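Vastico Teaching Set
by Kamell

Last updated: December

100 shares · 9 comments

Vastico is our set for teaching a robot a job by doing the job yourself. You take hold of the two leader arms, the robot's arms go where yours go, and everything gets recorded: the joints, the grip, what each camera saw. Do it enough times, train on what you've got, and let the robot have a go on its own.

We make leader arms, hand controllers, wrist camera mounts and the software that ties them all together, and we've been using the set on our own tables every day for long enough to have strong feelings about it. Most of this page is those feelings, with the plain facts mixed in.

What it's like to use

The first thing people notice is how light the leaders are. Each one weighs 700 grams from the shoulder joint out, and we fought for that number. Our early ones were lovely solid things that had everyone rubbing their elbows by lunch, and you could see it in the recordings too: smooth reaches at nine in the morning, short jerky ones in the afternoon. A robot will learn your tired habits as happily as your good ones.

The second thing is the squeeze. The trigger on each leader pushes back a little when the gripper meets something, so you can feel the difference between a wooden block and a bread roll. It isn't the full weight of the object in your hand (we don't claim that), but it's enough to stop you crushing lunch. Ketsara Pongsiri, who designed the trigger, tested the springs on bakery goods for weeks, and bread is still our favourite thing to start people on. It has no flat sides, no two pieces sit the same way, and a roll that has been squeezed too hard shows it.

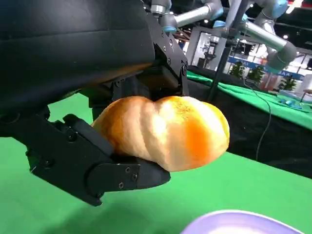
Do I need to know how to program to record demonstrations?

Recording takes no programming at all. You name the task, press the left pedal to start, do the task, and press it again to stop. Training a model afterwards does call for someone who is comfortable with a command line, though that can be a different person on a different day.

By hand or from a distance

There are two ways to teach with Vastico, and you can swap between them in the middle of a session.

Hand guiding is the simple one. If your arm has a free-move mode, you hold it near the wrist and walk it through the motion. It's wonderful for fixed points, like the spot above a tray or the angle for coming in under a shelf, and it's how we set up nearly every table. The catch is that your own hands end up in the camera's view, so what the robot sees while you're teaching isn't what it will see later. We use it for set-up and for showing awkward approach angles, and we leave those recordings out of camera training unless we've played them back first. Tiveck, our recording software, can do the playback for you: it runs the same motion with your hands out of the way and saves the new video alongside it.

Remote control is where most of your recordings will come from. You sit or stand at the leaders, watching the table directly or on a screen. We like people to learn with a direct view and then switch to the screen as soon as they can stand it. It feels horrible for the first little while! Depth goes funny, you stop short of everything, and you start tilting your head as though that will help. Then it clicks. The big advantage is that if you can do the task using only the robot's cameras, you know the cameras are showing enough to do it. If you keep wanting to lean over and peek, move a camera before you record anything else.

Grippers and hands

Two-finger grippers are the easy choice, and we'd point most new teams that way. One trigger, one motion, very few ways to go wrong. You can put a two-finger gripper under an oddly shaped thing and lift it without having to think about what four other fingers are up to.

Jointed hands are more fun and more work. For those we make the Colombo glove, which reads the bend of each finger and maps it to the hand you've connected. The map matters a lot. Your fingers and the robot's fingers are different lengths, and a pinch that closes neatly on your side can miss by a centimetre on the other. Tiveck has a short fitting routine where you copy a set of poses, and it's worth doing again each time a new person puts the glove on, even when they swear their hands are the same size as the last person's.
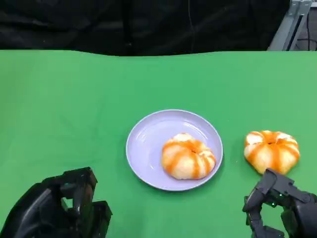 Once the fit is good, try a job with a clear finish before you try a clever one. Pick up, put on the plate, let go, back off. The backing off is the part that gets skipped. People release the object and hit the pedal in the same moment, and then the trained robot lets go and sits there with its fingers still wrapped around the thing, because no demonstration ever carried on past that point. Give it a second or two of moving clear. Your future self will thank you.

A good first session

Nipon Noiphan runs our training days, and his plan for a first afternoon has barely changed since he wrote it on the back of a packing slip. Pick one object and one place to put it. Cover the table in one plain colour. Do the task until you're bored, then throw those recordings away and start saving.

From there, aim for 100 demonstrations of the one task, moving the object a bit each time. Don't be too artistic about it. Near, far, left, right, turned the other way, a little closer to the plate than feels sensible. If you fumble and recover nicely, keep it. A recovery is gold. If you fumble and knock everything over, bin it and reset.

Swap operators if you can, but not every few minutes. Two people with different styles are good for the data, and two people with opposite habits (one always comes in from above, one always sweeps in from the side) can leave the robot dithering between them. Have a quick chat first and agree on which arm does what.

Tiveck in a bit more detail

Tiveck records arm and hand positions 100 times a second and lines them up with the camera video using one shared clock. You can run up to nine cameras, though we think three is a very happy number: one on each wrist and one up where a head would be. The wrist cameras catch the last few centimetres before contact and the high one keeps track of where everything is.

Reviewing is quick. Recordings come up as a strip of small clips, and you can keep, bin or trim each one with the keyboard. You can add a note as well, and please do. "Roll was stuck to plate" means a lot more to you three months later than a mystery clip of a robot tugging.

If the link between leader and robot drops, the robot holds its last position and Tiveck marks the recording so it doesn't slip into your training set. When the link comes back, the arm stays put until you've brought the leader close to matching it. Early testers found this step fussy. We kept it, and we'd keep it again. No one enjoys an arm that jumps to catch up.

What's in the box

Two leader arms with table clamps
Two triggers, fitted
Pair of foot pedals (the right one marks a clip for review)
Two wrist camera mounts, cameras sold separately
Cables, with the long ones properly long
Spare trigger springs in soft, medium and firm
Tiveck licence for one robot

The Colombo gloves come as a separate pair, in three sizes. If you're between sizes, go down. A loose fingertip gives wobbly readings, and the fabric gives a little with wear.

What it works with

Any arm that accepts streamed joint positions should be workable, and we keep a list of the ones we've run ourselves, which we're happy to send. Ask us before you order if your arm has an unusual number of joints or is mounted upside down. We've had a ball getting odd set-ups going, but it goes more smoothly when we know ahead of time.

You'll need a sturdy table. Leaders clamped to a wobbly bench will pass that wobble straight through to the robot. The clamps fit tops of ordinary thickness and have rubber pads, so they won't chew up the edge.

Looking after it

Wipe the leaders down with a damp cloth. Check the clamp screws each Friday, or whatever day you tidy up. The trigger springs are meant to be swapped and it takes a couple of minutes with the small key taped inside the lid. One unit in our own workshop has recorded more than 700 hours on its original joints and still moves beautifully, but its springs have been changed plenty of times, and yours should be too once the squeeze starts to feel mushy.

Trying one out

You can book a session at our workshop and bring your own objects, which we really encourage. Tell us what they are when you book and we'll have a table ready, with a gripper or a pair of hands fitted depending on what you'd like to try.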